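16 November 2019

Woke up at 5 with my legs still buzzing. I should have known better than to say yes to Leonie when she said the Barko loop was "mostly flat," because Leonie grew up in the hills and her idea of flat is anything you can walk without using your hands. But I did it! I got all the way around, and I only sat down in the leaves and complained one time.

So, the walk. We left the car by the old Reuter mill (the parking lot is gravel now, which is a big improvement on the mud pit we met in March) and took the path up through the beeches. It was so cold my water bottle had little needles of ice floating in it by the first gate. Leonie had a thermos and two hats. I had one hat and a banana. She gave me the second hat without a word, and I wore it all day and I still have it on now, at my own table, writing this in my socks.

The climb is 1,653 feet if you believe the sign at the bottom, and my knees believe it. The first half is through woods and you can't see a thing, so you just talk. We talked about her sister's wedding, and whether I should take the job in Unadell, and then for a very long time about soup. I don't know how we got onto soup. I think I was hungry. She says you can put cucumber in soup, hot soup, at the very end, and I said that was a crime, and she said I'd never tried it. Well, no, I haven't. We went back and forth on that until we ran out of breath, which was lucky for both of us.

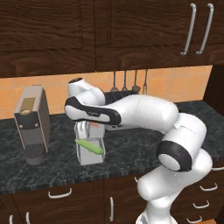

Cucumber in its bin on the counter. Soup? I'm still saying no.

Then the trees stop and you come out on top and it's all wind. I'd forgotten how big it is up there. You can see Bresia lake way off to the left, flat and gray like a dropped plate, and the road going around it with tiny trucks on it. There was a little snow in the dips between the rocks, old and crusty. I stood on a lump of it just so I could say I had stood on snow this year. Leonie took a picture of me doing it and I look like somebody's grandfather waiting for a bus.

We ate behind the stone wall, out of the wind. Cheese sandwiches, the banana (brown by then, but I ate it) and some of those hard ginger cookies that Robel mailed me. He sent a whole tin. His note said they were "for emergencies" and I think the top of a hill counts. I really need to write back to him – it's been weeks, and he asked me three real questions in that letter and I haven't answered any of them. Tomorrow. I'm putting it here so I'll feel bad if I don't.

Going down was worse than going up. The leaves were slick and deep and you couldn't tell what was under them, so I went sideways most of the way like a crab. That's where I sat down. It wasn't really a fall, more of a slow folding. I told Leonie to go on without me and tell my mother I was brave, and she stood there eating a cookie until I got up. A man with a very old spaniel passed us while this was going on. The spaniel looked fine. The spaniel was doing great.

By the bottom the light was going that orange color and the mill looked almost pretty, even with the broken windows. I got my boots off in the car and found out my left sock had a hole the size of a quarter, and behind it a blister to match. Leonie drove with the heater on full and we hardly said anything the whole way back, just that nice tired quiet. She wants to do the long ridge in spring, the one that takes two days, with a tent. I said maybe. I meant no when I said it but I've been looking at tents for the last hour, so who knows. The one I like weighs next to nothing and costs more than my first car.

What else. I owe Leonie $20 for gas and she won't take it, so I'm going to hide it in her hat when I give the hat back. I need new socks, the wool kind, and something for the blister. I said I'd let Unadell know by the end of the month and I still don't have a clue. Up on top I was sure I'd take it, and then halfway down I was sure I wouldn't, and now I just want toast.

Bath first, if I can get up the stairs. Then toast, then Robel's letter by the bed so I see it in the morning.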